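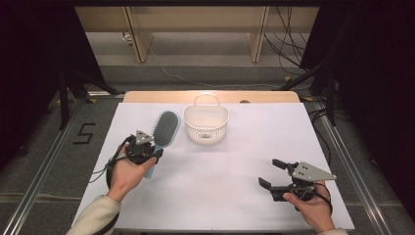

Nallen paddle brush with the small carry basket beside it

Last updated: Thursday, February 1, 2024

I bought the Nallen paddle brush from Lerstead in November, along with a small white basket to keep it in. My hair is thick, just past the shoulders, and knots at the back under a coat collar. My old brush had lost most of its tips and was starting to scratch.

The brush has a pale blue-grey handle and a dark grey cushioned pad. The handle is long enough to hold properly, which matters if you have to reach round the back of your head. The matt plastic doesn't slide about in a damp hand. There is a small raised mark near the top of the handle, faint enough that I didn't notice it for a week.

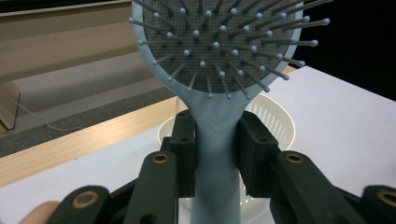 Every pin has a little rounded ball on the end, and these are the best thing about it. They don't catch on the scalp, even when I press quite hard. The pins near the edge of the pad lean outwards and pick up the hair at the sides well, though they also catch on a towelling dressing gown.

On dry hair it gets through ordinary tangles in a few strokes. On wet hair it is slower and I would still use a wide comb first. It doesn't add any shine that I can see, whatever the packet says, and it won't do much if you want to shape a fringe or dry your hair into a curl. For that you need a round brush — I have an old Kun one and still use it.

Cleaning is the weak point. The pad is covered in tiny holes and fluff settles between the pins, so pulling the loose hair off the top only does half the job. I use the end of a comb, then an old toothbrush with a drop of shampoo. After washing, leave it pad down on a cloth overnight. I was in a hurry once and water came out of the pad when I pressed it the next morning.

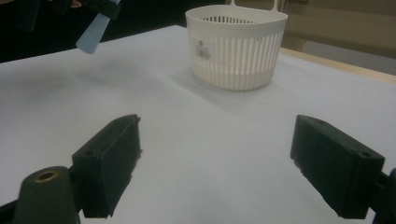
The basket cost £5 and I have fewer complaints about it. It is plastic, with mesh sides and an arched handle, and takes a comb, clips and a pot of hair bands. The brush has to stand up with its handle poking out. I would have liked it a bit deeper. White is a practical colour in a bathroom but it does need wiping, as does whatever you stand it on: you can see the faint smudges on the white surface here. Mine gets a rinse under the tap at the weekend.

Lerstead's page had 2,101 ratings for the brush when I ordered, and most of the low ones were about cleaning. I agree with them, but I would still buy it again. The pins are all in place and none of the tips have come off so far.

Brush: four stars. Basket: four stars, if your brush is a short one.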